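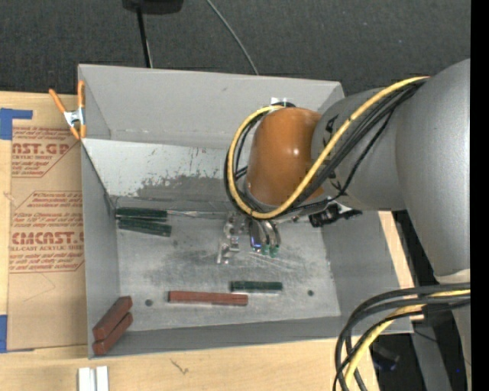 Staff Forum > Stores and Workshops > Handling and Storage

Topic: Condition of grey open-topped bins and storage of painted bar stock

stores_office_north
Colleagues are asked to read this post before the May stock review.

The stores office has received several enquiries regarding the grey open-topped bins used for short lengths of bar. The enquiries fall under two headings. The first is whether a bin with worn paint on its inside surfaces should be withdrawn. The second is whether green and red bars may share a bin, or whether each colour should have its own.

The present handling note says only that bins must be "in serviceable condition" and that stock must be "kept in good order". Neither phrase is defined. The office would welcome comments from all workshops before the wording is revised. Please confine replies to bins and their contents. Racking will be dealt with in a separate topic.

bench_supervisor_2
Thank you for opening this topic. Our position is that wear to the paint is to be expected. Bars are put in and taken out throughout the working day and the coating at the foot of the sloped panel always suffers first. We have bins in which the light grey has gone from the lower part altogether and the darker surface shows through in a ragged patch. They hold bars as well as they did when new.

We would ask that the revised note should not treat loss of paint as a defect in itself.

quality_desk
With respect to the previous contributor, the quality desk cannot support that position in full. Scratches and scuffing on a bin floor are acceptable. Missing paint along a panel is a different matter where painted bars are stored, for two reasons. Flakes from the bin may be carried on the bars to the next stage of work. In addition, a bare edge may mark the finish of the bar itself.

We have records of 89 bars returned for repainting over the last reporting period. The cause was not entered in every case, and we do not claim that the bins were responsible for all of them. It is nevertheless a matter that the revised note ought to address.

bench_supervisor_2
May I ask how many of the 89 were recorded as damaged in the bin? If the cause was not entered, the figure does not assist us. In this workshop most marks on bars are made when they are dropped in from the rim.

quality_desk
The question is a fair one. Storage damage was entered against 40. The remainder were either blank or marked "handling", and that word could cover either explanation. The returns form is to be amended so that the bin and the handling are recorded separately.

teaching_workshop
The teaching workshop uses the same pattern of bin and keeps green and red bars together in it, on a wooden-topped table. We should be sorry to lose this arrangement. Our trainees are asked to sort by colour as part of their first exercise, and a mixed bin is therefore necessary.

On the subject of paint, we have noted small reddish scrapes on the inside of several bins. Our assumption has been that these are transferred from the red bars. If the quality desk has a different view we should be glad to hear it, as the scrapes might otherwise be taken for rust at inspection.

quality_desk
Either is possible. A cloth dampened with a mild cleaner will usually settle the matter. Transferred paint tends to lie on top of the surface and can often be lifted, whereas rust will leave a rough area beneath. Inspectors should be asked to carry out this check before a bin is condemned.

goods_inward
Goods Inward wishes to raise the matter of the small round holes in the bin floor. The current note makes no mention of them. On two occasions a bin has been lifted to find grit and paint dust on the table beneath, and the table had to be cleaned before other goods could be set down.

We propose that a sheet of card or thin rubber be placed under any bin that stands on a wooden surface.

bench_supervisor_2
We would not object to a rubber sheet beneath the bin. We would object strongly to anything placed inside it. A liner was tried here some time ago (a Naltiven mat, cut to size). The bars caught in the edge of it, and the corners lifted within a week. It also hid the dirt, so that the bin was cleaned less often than before.

materials_planning
Our experience of the Naltiven mat was more favourable. It was cut slightly smaller than the floor of the bin and held down at the corners with tape. Painted stock came out in noticeably better condition. The edge did need attention from time to time, but we would not describe this as a burden.

We would add that the mat is of little help on the sloping sides. Bars that come to rest against a side wall will rub there whether or not the floor is covered.

bench_supervisor_2
That may be so where bars are issued once a day. In a workshop where they are handled continually, taped corners do not last. I would ask that the note leave liners to the discretion of each workshop.

teaching_workshop
We support the request for discretion. Trainees would certainly pull up a mat.

The point about bars resting against the side wall is a useful one. In our experience it happens whenever bars are put down at a slant. The ends ride up the slope and the bars then lean on one another. When they are laid flat and parallel to the front of the bin, they are easier to see and easier to pick up. We have made this a rule, although it is not always observed by the end of the afternoon.

safety_office
The safety office has been asked to comment. We have no concern over worn paint as such. Our interest is in the following points, which we would wish to see in the revised note.

Bars should lie wholly within the bin and no end should project above the rim.
The bin should stand flat, well back from the edge of the table.
Any raised or sharp edge on the inside surfaces should be smoothed or the bin withdrawn.
A bin should not be dragged across a table while it contains stock.

We would also draw attention to thin strips and offcuts of bare metal. These are easily overlooked along the back edge of a bin floor, where they lie in line with the bars and may be taken for part of the bin. They are a common cause of minor cuts to the fingers. Offcuts should go in the scrap container and should not be returned to stock.

goods_inward
We agree with all of the above, and would ask that the rule on dragging be given some prominence. Our tables have suffered considerably.

purchasing_section
For information, replacement bins are available from Sturno and from Grurner. The Sturno bin is the closer match to the existing pattern. The Grurner bin has steeper sides and a smaller floor, and longer bars may not lie flat in it. Workshops are asked to measure their longest bar before placing a request.

It is not the intention of this section to replace every bin with worn paint. Funds have been set aside for a limited number only, and priority will be given to bins with damage to the metal. Repainting may be requested through Thongdee, who already attend to our cabinets. They ask for bins to be sent in batches of no fewer than three.

quality_desk
Could the purchasing section confirm whether Thongdee would strip the old coating first? New paint applied over a ragged edge will come away at the same place, and we would then be having this discussion again next year.

purchasing_section
Stripping is available at additional cost and must be stated on the request. We shall add a line to the form.

materials_planning
One further comment on mixed colours. Where green and red bars are of different grades, they should not share a bin under any circumstances, since a bar that has lost its paint can no longer be identified. Where colour serves for sorting practice only, as in the teaching workshop, there can be no objection.

bench_supervisor_2
Agreed on this point. We have always kept the grades apart.

stores_office_north
The office is grateful for these contributions. The draft wording will proceed on the following basis, subject to any further comment.

Scuffs, scratches and smudges on the floor of a bin will not be grounds for withdrawal. Missing paint will be reported to the quality desk where the bin is used for painted stock, and the bin may remain in use until a decision is made. Bars of different grades will be kept in separate bins. Bars will be laid flat. The use of liners will be left to each workshop, and a sheet beneath the bin will be recommended on wooden surfaces.

The four points from the safety office will be included without alteration.

bench_supervisor_2
We remain of the view that reporting every patch of missing paint will create a good deal of paperwork. Might a minimum size be stated?

quality_desk
We would prefer to see all cases for the first few months. A minimum size can be considered once we have some idea of the numbers.

goods_inward
Will the rubber sheets be held as a stores item, or is each workshop to obtain its own?

stores_office_north
They will be held in stores. Please use the ordinary requisition form and give the outside dimensions of the bin.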